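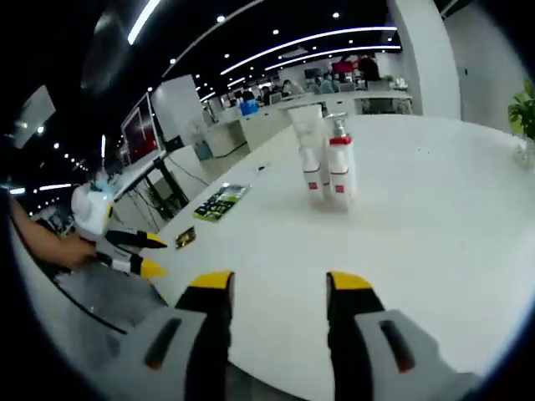 Eide Tabletop Items, data card

Version 2, maintained by Hedvig Forsberg and Sze-wing Tam

Contents
The set holds 519 recordings of small everyday things being moved and put in order on a white table. The things are of the kind one finds in a bathroom cupboard or a desk drawer: bottles, tubes, cards, packets, bags. Each recording is up to 30 seconds long.

Choice of items
Tormod Lundgren made the list of items in February. He wanted hard and soft things together, and he did not want them to be sorted by colour. Wrappings were the most discussed group, as they change their form every time they are touched. A crinkled gold foil wrapping and a flat translucent bag with a dark blue label are therefore both written under "soft" — even if the foil one can stand upright by itself.
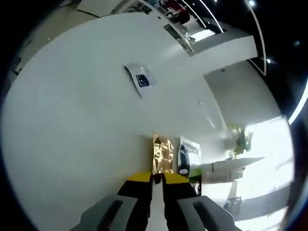
Labels follow what a person would say at home, so we write "bottle" and not the name of the product. When the content of a packet can be seen, it gets a second label. The white packet with a dark black item showing through its front is such a case.

Known problems
Small items that stand close together are sometimes labelled as one. Senan Hayes has corrected more than 50 of these. Please write to him if you find others.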